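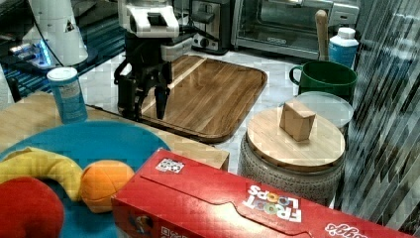

Attachment 1 on ticket 2442: gripper over the cutting board, right finger low.

Ticket 2442
Project: Drorkel (student kitchen robot, senior design)
Opened by: Wian Mnguni
Assigned to: Sreekumar Joseph
Priority: High (changed from Urgent by assignee)
Status: Closed, with grumbling

Wian, 9:10 am
Arm goes down too far over the cutting board. It is supposed to stop with a finger's width of daylight under the tips and it stops with none, or close to it. See attachment. The right finger looks worse than the left. Plate, mug and toaster are all where they usually live, so I don't think it's the layout. Demo is in June and I would like to have fingertips for it.

Sreekumar, 9:42 am
Did you home it first?

Wian, 9:44 am
Yes.

Sreekumar, 9:45 am
Did you home it first, or did you press the button and go get coffee?

Wian, 9:51 am
Homed it again while looking directly at it. Same result. Log says homing finished with no errors. Log also says the banana is a "tool," so I'm taking it with some salt.

Sreekumar, 10:20 am
OK. Things to try, in this order please:
1. Open and close the gripper with the arm parked up high. Check that both fingers travel the same amount.
2. Run the board approach at quarter speed and keep your hand on the stop.
3. Send me the height offset from the Prelon config file. The one on the robot, please. The copy in the shared folder is a work of fiction.

Wian, 11:05 am
1. Fingers match. Open fine, close fine.
2. Same low stop, only now with more suspense.
3. Offset says 90. Shared folder also says 90, so it was right for once.

Sreekumar, 11:12 am
90 what?

Wian, 11:13 am
It just says 90.

Sreekumar, 11:31 am
Found it, I think. The offset is in millimeters and is measured from the counter tile. The old board was a flat thing with no rim. The one in your picture has a raised rim and is thicker. When did we change boards?

Wian, 11:40 am
When the old one got taken home to be used as a cutting board.

Sreekumar, 11:43 am
Right. So the planner thinks it is stopping above the old board, and it is, very accurately. Measure the new one with the calipers, rim and middle both, and put the rim number in the board height field. Leave the 90 alone. Everybody who has ever "fixed" the 90 has been back here within the hour.

Wian, 1:15 pm
Measured and entered. Restarted the planner. It now stops well clear of the wood, ten tries out of ten. The right finger still hangs a hair lower than the left, which I can live with but would prefer not to.

Sreekumar, 1:30 pm
That'll be the wrist. It's a tiny bit rotated. Loosen the mount, square it up against the Zein block, tighten it in a cross pattern. If you can't find the Zein block, look under the monitor, it's been holding up the monitor.

Wian, 2:25 pm
Block found. Monitor now sits on a textbook, first use it's had this semester. Wrist squared, fingers level as far as I can see. Ran the full fruit routine: apple, orange, banana, plate to board and back. Banana got dropped once but it is plush and has been through worse.

Sreekumar, 2:40 pm
Banana drops belong in ticket 1931, please add it there. It's been open since before either of us joined and I'd hate for it to feel neglected.

Wian, 2:48 pm
Added. Closing this one. I also wrote the new board height on tape and stuck it to the underside of the board.

Sreekumar, 2:50 pm
The underside. Where we'll see it.

Wian, 2:53 pm
Moving the tape.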